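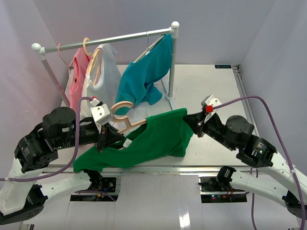 I've been meaning to write this one up since May, when the clothes swap was on, and I kept putting it off because the numbers were in a notebook and the notebook was in the car. So! Swap wrap-up, at last.

If you weren't there, we had the hall at Adugna for the afternoon and put out 480 pieces of clothing, which is more than we've ever had and probably more than the room could take. The kids' stuff went first, as it always does. School jumpers were gone before I'd finished my cuppa. Men's shirts hung about until the very end, and I ended up taking home a flannelette one I didn't need, purely out of pity (it's become my gardening shirt and I love it).

Quite a few of you asked how the tokens worked, so let me have a go at explaining it properly. You bring clean, wearable clothes, up to seven items, and you get one token per item. A token buys you anything on the racks, whether it's a singlet or a winter coat. We did try pricing coats at two tokens the year before and it caused no end of grumbling, so that's gone and it's not coming back while I'm running the desk. Leftover tokens carry over to next time. Please don't lose them, they're just buttons from my mum's tin and I can't match the colours any more.

The mending table was Anitha D'Souza's idea and it was the best bit of the day for me. She brought her own machine and a box of thread, and fixed hems and popped seams for anyone who sat down with her. I learnt to darn a sock! Badly, but the hole is closed. Anitha is keen to do a longer session, with maybe half the time on zips, because zips are what people bring her and zips are what they're scared of. Let me know if you'd come along. Bring your own fabric scissors if you have them, ours have been used on cardboard and will never be the same.

A few things I'd change. We ran out of hangers in the first half hour, so a lot of lovely tops ended up folded in a pile where you couldn't see them, and they just didn't move. If you've got spare hangers in the wardrobe, any sort, drop them at my place or leave them behind the counter at Hestura. I'd like another 30 at least. The change room also needs a second mirror. One mirror and a queue of teenagers is not a happy combination.

What was left over filled four big bags. The good coats went straight to the winter drive and the tired T-shirts have been cut up for rags, so if your bike shed is short of rags, sing out.

The next swap is in spring, same hall, and I'll put the date in here once the booking is confirmed. We'll be chasing summer dresses, shorts, swimmers with some life left in them, and anything for tall blokes. No undies please. I did not think I'd have to write that down but there you go.

Oh, and there's a navy cardigan with a library card in the pocket still sitting on my hall table. Email me the name on the card and it's yours.

Posted August 20, 2024
6 comments
Share 11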